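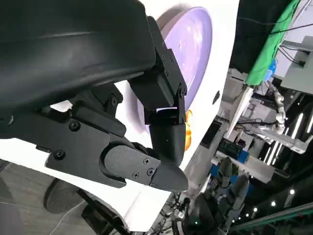

Drokberg Repair Claims, data card

What it holds
147 claims made by makers of small household goods that a product is "easy to repair", paired with what the Karagiannis parts list says you can order. Collected in November. One row per product.

Where it came from
Product pages, mostly. We copied the wording as it stood and did not ask the makers what they meant by it. Usisar supplied the category codes, and we have doubts about 22 of them — see the column "code_check".

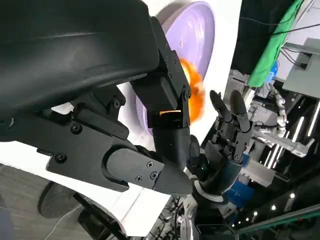
Black finger assembly with its screws in view.

What we don't trust
The word "repairable" is doing a lot of work. Some pages use it for a product with a single spare lid. The score from Narus looks precise, but we could not find out how it is built, so treat it as an opinion. Prices for parts are missing in many rows, and a missing price does not mean the part is free or gone.

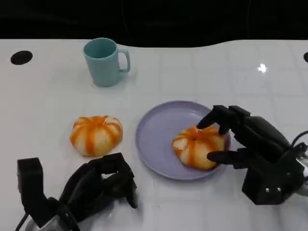 Known problems
- Seven rows have two product names. We kept both.
- Old claims are overwritten when a page changes.
- Don't use this to rank makers. It can't carry that.

License
Free to reuse with the card attached.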